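October 6, 2021

Back on the Ridport obituary project after two weeks of doing everything except the Ridport obituary project. I left myself a sticky note that says "fix the widows" and it took me most of a cup of coffee to remember what I meant. It's the surviving-spouse field! When a notice says "she was predeceased by her husband" and then three lines later "and is survived by her loving husband," our parser grabs the first one and moves on. Second marriages, people. They happen.

So I pulled the notices from box 21 again and read them with my own eyes (old-fashioned, I know). Žofie Machala had flagged 30 of them in May as "odd family" and she was right about nearly all of them. Stepchildren listed as "also," a companion who gets a whole paragraph and no title, a brother who appears under two spellings. I put both spellings in and left the match open.
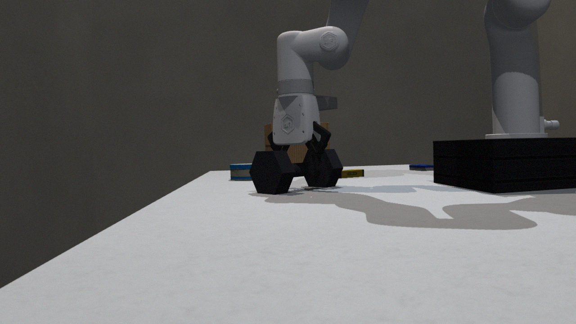

The other headache is maiden names in parentheses. Some papers put the mother's in parentheses, some put the deceased's own, and the Ridport weekly did both, sometimes in the same column. I've started keeping them in a field called paren_name and I'm refusing to decide what it means until I've got a second source. Cemetery cards are good for this. Notice 1212 is my favorite so far, a retired bus driver who sang tenor, kept bees and "never once returned a library book on time." His daughter clearly wrote that one herself. I'd have liked him.

Přemysl Skála came by and we argued (nicely) over whether "after a long illness" should go in cause of death. He says yes, code it as illness, unspecified. I say it's a turn of phrase and half the time it's the funeral home's template. We settled on keeping the exact wording in a notes column and leaving the code blank for now. He also thinks Weerakoon's old index cards are worth scanning before we touch any more dates. Fine by me, his handwriting is the only thing that explains the gap in the Plesel parish list. 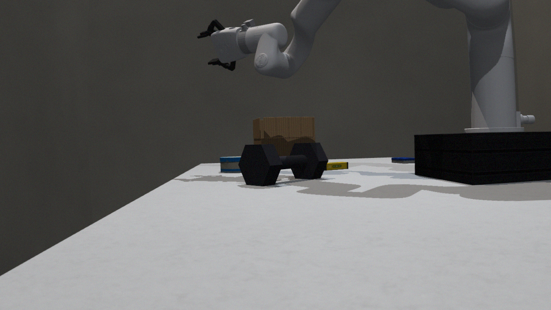

Dates: 3 notices give a funeral but no death date. I did not guess. Left them empty with the funeral date beside them.

Still to do: rerun the spouse fix on box 21, ask Žofie where the Stallska clippings went (blue folder? her desk?), and write up the paren_name thing properly before I forget why I did it. Also buy sticky notes, bigger ones.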